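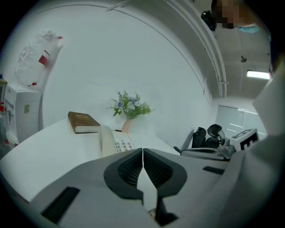 *Desk set "Jukum": book, telephone and flowers on the white desk.*

This folder has the notes for the desk set Jukum. It is one of the small office sets we keep under the project name Oteo. Please read the notes before you change anything on the desk.

## Objects

| Item | Notes |
|---|---|
| Telephone | white, with cord; handset on the left side, keypad on the right |
| Book | brown hardcover, closed, gold lettering on the cover |
| Flowers | artificial; white and pale blue roses with green leaves, in a small pink vase |

## Placement

The telephone is the main object. The book lies to the left of it, always closed. The flowers go behind the telephone and must not touch the handset.

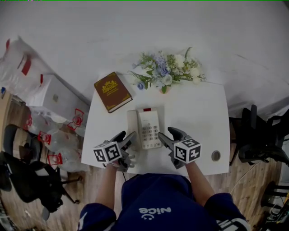

Bontu Chala

The book may lie at an angle, as it does with the crest on the cover. I tried it straight in the first layout and I did not like the result, so I leave this free. The cord may hang down from the table.

## Files

- `layout/`: 115 text notes, one for each arrangement
- `objects.csv`: names and short descriptions
- `old/`: notes of the set Wako, which has no telephone

## To do

- Write the size of the vase in `objects.csv`.
- Abrehet Mekonnen will check the spelling of the item names in January.

Last edit: 26 November 2022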